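Hidon (software)

Hidon is an open-source grasp planning library for household robots, started by Teresa Pietrzak and Ketill Hjaltested as a side project to their work on the Oddsson motion controller. The first public release is dated 28/07/2020, and the name has stuck ever since, though neither author has ever quite settled on how to pronounce it.

The library takes a depth map and a color view, proposes up to 128 candidate grasps, and then patiently throws most of them away, scoring what is left for reach, finger clearance and the chance of tipping something over. Dishes get a good deal of care in the documentation, with a long and rather friendly chapter on rims written by Jawad Dhanial. Shiny metal remains a well-known sore spot, and the planner falls back on color edges there. 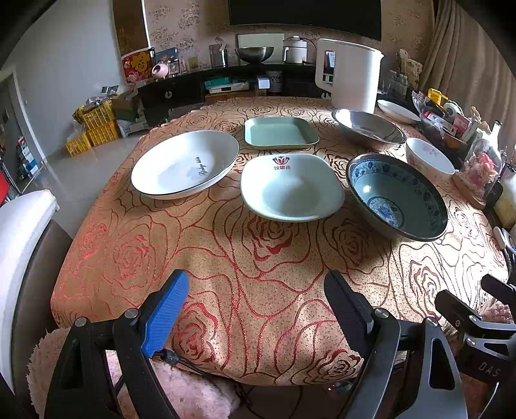
Bowls, plates and a stainless steel basin on a patterned tablecloth, with a two-finger gripper in the foreground.

Version 2 moved collision checking into a separate module, Lirkia, maintained by Mikkel Bergmann.

See also: Lirkia, Oddsson, Motion planning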